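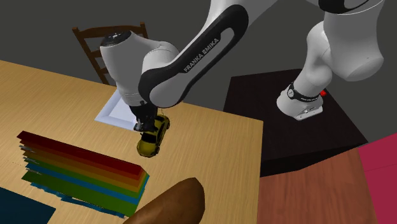 How often should a simulated robot cell be recalibrated against the real one?

Every time somebody touches the real one, and few shops do it that often.

I have sat through plenty of talks where a rendered arm lifts a toy car off a table and the room nods. Fine. I want to hear who looks after the thing. At Culley they built a virtual copy of their bench cell and called it Hultuvano, and for 39 days it matched well enough that people stopped checking. Then Heikki Aaltonen swapped the gripper fingers on the real arm for a pair 3 mm longer. He wrote it in the shop log. The model never heard of it. Grasps kept passing on the screen while the real fingers were tapping the tabletop.

The usual reply is that you randomize everything (friction, lighting, where the objects lie) and the errors wash out. I don't buy it. Random friction does not fix a wrong tool length. A bad number in the setup file is bad in all the runs, however many you buy. 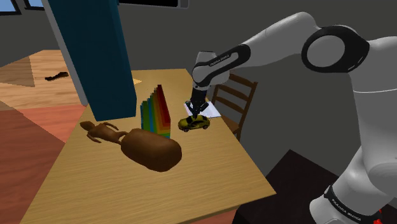 Lenni Hyvönen keeps the Keskinen cell, and her routine is dull. She touches the real gripper to nine marks on the table, does the same in the model, and compares the readings. It takes 30 minutes. If one mark is off she looks at the mounting bolts before she opens the software, and I wish more people worked in that order.

The sellers of Jevar say their package will do all this by itself from December. Maybe so. I asked what it does when a finger pad wears down slowly, and was told that this is "on the roadmap." Until it ships I'd put the money into Lenni's half hour, and into a rule that no part gets changed on the arm unless the model file is changed on the same shift.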